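Kapitel 6
Wenn die Maschine in die Wäscherei kommt: Automatisierung und der Arbeitsalltag

Lernziele
Nach der Lektüre dieses Kapitels können Sie erklären, warum sich Tätigkeiten und nicht ganze Berufe automatisieren lassen. Sie können beschreiben, wie sich Belastung, Ansehen und Zusammenarbeit in einem Betrieb verschieben, und Sie kennen die wichtigsten Fragen, die man vor einer Einführung mit den Beschäftigten besprechen sollte.

6.1 Ein Betrieb, der faltet

Wer zum ersten Mal durch die Tür der Textilpflege Sturholm tritt, am besten morgens kurz nach der Frühstückspause, wenn alle wieder an ihren Plätzen sind, der wundert sich vermutlich erst einmal darüber, wie viel dort noch mit den Händen geschieht. Gewaschen wird ja schon seit Generationen maschinell, getrocknet auch, und für glatte Bettlaken gibt es Mangeln und Faltstraßen, die ihre Sache sehr ordentlich machen. Aber dann kommt der Rest, und dieser Rest ist groß: Handtücher in allen Größen, Kittel, Schürzen, Kinderlätzchen, dazwischen immer wieder ein Kleidungsstück, das eigentlich gar nicht in diese Lieferung gehört. An einem gewöhnlichen Tag gehen bei Sturholm 2.000 Teile über die Tische, im Dezember, wenn die Hotels voll sind, noch deutlich mehr.

Hortensia Aravena arbeitet hier in der Endkontrolle. Sie greift in einen Haufen Stoff, findet beinahe ohne hinzusehen eine Ecke, schüttelt, legt zusammen, streicht glatt (und erzählt dabei, wenn man sie lässt, sehr gern vom Garten ihrer Schwester). Fragt man sie, woran sie die Ecke erkennt, muss sie lachen und eine Weile überlegen. »Die Finger wissen das«, meint sie schließlich. Wir werden in Abschnitt 6.3 noch einmal auf diesen schönen Satz zurückkommen, denn die Arbeitswissenschaft nennt so etwas Erfahrungswissen, und es gehört zu dem, was sich am schwersten in eine Maschine übertragen lässt.

Ein Handtuch liegt eben selten zweimal gleich da. Es wirft Falten, verdeckt seine eigenen Kanten und gibt nach, sobald man es anfasst. Für einen Greifer, der seine Bewegungen aus vielen aufgezeichneten Handgriffen lernen soll, ist schon ein einzelnes zusammengeschobenes Stück Stoff auf einem Tisch eine anspruchsvolle Aufgabe, zumal am Arbeitsplatz oft mehrere Hände gleichzeitig zugange sind.
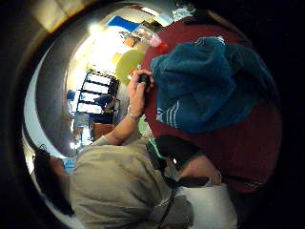 6.2 Tätigkeiten statt Berufe

Als bei Sturholm die ersten Gespräche über das Faltsystem Stokier begannen, lautete die Frage in der Kantine natürlich: Werden wir ersetzt? Das ist verständlich, und man sollte sie niemandem ausreden wollen. Für die Untersuchung ist sie allerdings etwas zu grob. Der Betriebsleiter Renato Ledesma setzte sich deshalb mit den Kolleginnen und Kollegen zusammen und zerlegte die Arbeit am Falttisch in 9 Teiltätigkeiten, vom Entwirren über das Prüfen auf Flecken bis zum Beschriften der Stapel. Stokier übernahm davon zunächst nur das Falten gleich großer Handtücher. Alles andere blieb, wo es war, und eine Aufgabe kam sogar hinzu: Jemand muss der Maschine helfen, wenn sie stecken bleibt.

Merksatz: Automatisiert werden in der Regel einzelne Tätigkeiten. Was das für einen Beruf bedeutet, hängt davon ab, wie die übrigen Tätigkeiten neu verteilt werden.

Gerade bei dieser Neuverteilung lohnt es sich, genau hinzuschauen. Aldana Ulloa, die früher den ganzen Vormittag Handtücher legte, hat heute weniger Schmerzen in den Schultern und freut sich darüber sehr. Zugleich vermisst sie die ruhigen, gleichförmigen Stunden, in denen man nebenher so gut reden konnte, denn auf ihrem Tisch landen nun vor allem die schwierigen Stücke, eines nach dem anderen. Fachleute sprechen hier von Arbeitsverdichtung. Ihr Kollege Nithin Namboodiri wiederum hat sich in die Bedienung eingearbeitet und wird seither aus allen Ecken der Halle gerufen, was ihm schmeichelt und ihn manchmal auch müde macht, besonders solange seine Lohngruppe noch die alte ist.

Aufgaben zum Einstieg

1. Notieren Sie die Teiltätigkeiten eines Arbeitsplatzes, den Sie gut kennen. Bei welchen kommt es auf Erfahrungswissen an?

2. Besprechen Sie zu zweit, welche Ausgleichsmöglichkeiten es für Aldana Ulloa geben könnte, ohne dass die körperliche Entlastung wieder verloren geht.

3. Sollte die Entlohnung von Nithin Namboodiri angepasst werden? Sammeln Sie Argumente aus Sicht des Betriebs und aus Sicht der Belegschaft und bewahren Sie Ihre Notizen auf, Sie brauchen sie in Abschnitt 6.4 für das Rollenspiel.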